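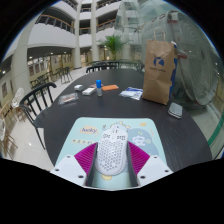
Dark veneer table, water rings and a dull patch - oil, wax or leave it?

Posted by Reet Vītola, 11 Dec 2021
Print this page | E-mail this thread

reetv
Picked up a big dark table secondhand, rounded ends, black-brown finish. Meant to be the dining table but it's become my desk as well. Seller called it a Koltby, no label underneath that I can find. Two white rings at the far end from glasses and a dull patch where I think someone had a go with spray cleaner. Family coming for Christmas lunch and I'd like it not to look like a pub bench. Have a mat under the mouse at my end so that bit's fine. What do I put on the rings? Mum says mayonnaise. Partner says tablecloth.

parry_shed
Mayo works on some rings, the oil gets into the finish. Leave it on overnight, wipe off. Smells like a sandwich for a day. White ring = moisture in the topcoat, black ring = it's got into the timber and you're up for stripping. Yours are white so you're laughing.

Rohani N
Please don't put food on furniture. Plain petroleum jelly does the same job. Try it underneath first or on a leg.

And find out what the finish is before any of it. Cotton bud, dab of metho, somewhere hidden. Goes sticky = shellac. Nothing happens = probably lacquer or poly. Takes two minutes.

reetv
Did the metho test on the underside of the rim. Nothing. Bit of brown on the cotton bud but I reckon that's dirt

aldana_u
Brown could be stain coming off tho. Some of those dark ones are colour in the topcoat, not in the wood. Rub through that and you get a pale spot you'll never match. Ask how I know. Did it to a sideboard in Ballarat, ended up painting the whole thing.

parry_shed
Never seen mayo rub through anything.

aldana_u
Wasn't talking about the mayo, was talking about whatever she tries next when the mayo does nothing.

gunars_k
Iron. Clean cotton tea towel, iron on low, no steam, few seconds at a time, lift and look. Rings gone in a couple of passes. Have done it on our own table more than once, kids don't own a coaster between them.

Rohani N
Gunārs, on solid timber maybe. On veneer you can soften the glue and it bubbles. Then you've got a ring AND a bubble. I'd keep heat well away unless she knows what's under there.

gunars_k
Low heat! Not pressing a suit. People put hot plates on these things every night.

Rohani N
And then they post here asking about white marks.

reetv
How do I tell if it's veneer? Grain lines are really fine and all run lengthways, no joins that I can see on top

parry_shed
Look at the edge. If the grain on top carries on over as end grain it's solid. If it's a strip stuck round, veneer. Rounded ends are easy to check, the strip has to bend round the curve and there's usually a seam somewhere.

reetv
Found a seam. Veneer then. No iron, sorry Gunārs

gunars_k
Your table. I stand by it.

Baiba A.
Coming in from the other side - for the dull patch I'd use a decent paste wax. Had a tin of Flimer dark for years, goes on thin with a soft rag, leave it ten or fifteen minutes, buff. Not too much or it goes smeary and every fingerprint shows. Wash it first, tiny bit of dish liquid in warm water, wrung-out cloth, dry straight away. If there's silicone on there from spray polish the wax will skate about, so wash it twice.

Would not oil it. Oil has nowhere to go on lacquer, sits there and collects dust.

aldana_u
Agree re oil. Got quoted $188 to have one top done by a french polisher, incl pick-up, if it all goes wrong. That was a small one mind.

reetv
Hm. That's more than I paid for the table.

Ok update. Petroleum jelly on overnight, wiped off this morning. One ring gone, the other you can see if you get down level with it and squint. Washed the dull patch, waxed it, much better but a bit streaky near the edge - I think I was too generous with teh wax

Baiba A.
Buff again tomorrow once it's hardened up. Old flannelette is good. If it's still streaky wipe with a barely damp cloth and go again.

parry_shed
Second night of jelly on the stubborn one. Or mayo.

Rohani N
Not mayo.

reetv
Doing the jelly again tonight. Tablecloth on standby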